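Nackenrolle selber nähen und füllen

Seit dem Frühjahr habe ich es ständig im Nacken, und irgendwann hatte ich genug von Kissen, die nach zwei Wochen platt sind wie eine Flunder. Also habe ich mir eine Rolle genäht, mit Zugband am Ende, damit man die Füllung jederzeit ändern kann. Das geht an einem Nachmittag, auch wenn man (so wie ich!) keine gerade Naht hinbekommt. Bei weichem Stoff sieht man das zum Glück kaum.

Ihr braucht ein Stück Fleece oder Filz, eine Kordel, einen Kordelstopper, passendes Garn und 700 g Füllung. Ich habe Dinkelspelz mit etwas Schafwolle gemischt, meine Freundin Nidia schwört auf reine Hirseschalen. Die rascheln mir zu sehr, aber das ist Geschmackssache. Vom Dinkelspelz staubt es beim Einfüllen ordentlich, macht das am besten auf dem Balkon. 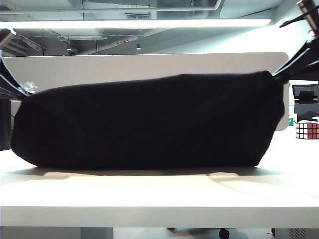 Beim Zuschneiden gebe ich an den langen Seiten 1,5 cm Nahtzugabe dazu und an der Seite mit der Kordel 3 cm für den Tunnel. Das andere Ende bekommt einen runden Boden, 12 cm im Durchmesser plus Nahtzugabe. Den Boden bitte stecken, stecken, stecken – ich habe es beim ersten Mal ohne Nadeln probiert und durfte alles wieder auftrennen.

Dann die lange Seite rechts auf rechts schließen, aber oben beim Tunnel aufhören, sonst kommt die Kordel nicht mehr raus. Danach den Boden einsetzen, den Tunnel umschlagen und absteppen. Dunkles Fleece fusselt die Maschine übrigens gnadenlos voll. Meine alte Evton hat nach sieben Nähten gestreikt und wollte erst mal gepinselt werden.

Gefüllt wird in Etappen. Eine Tasse rein, schütteln, probeliegen, die nächste Tasse. Wer auf dem Rücken schläft, nimmt weniger, Seitenschläfer dürfen ruhig stopfen. Zum Schluss die Kordel fest anziehen und doppelt knoten, falls ihr dem Stopper nicht traut (ich traue ihm nicht).

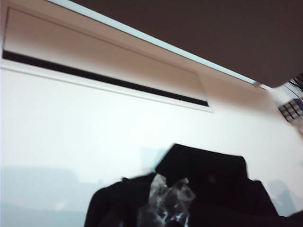

Fragen, die öfter kommen

Kann ich die Rolle waschen?
Die Hülle ja, bei 30 Grad und auf links gedreht. Den Spelz vorher rausnehmen, der mag kein Wasser! Ich schütte ihn so lange in einen alten Kopfkissenbezug.

Geht auch Jersey?
Geht, leiert aber aus. Lucero hat es mit einem Rest probiert und nach einem Monat doch noch Fleece genommen.

Wie lange hält die Füllung?
Meine erste Mischung ist vom letzten Juli und immer noch gut. Riecht sie muffig, tauscht sie aus und lüftet die Hülle ein paar Stunden draußen.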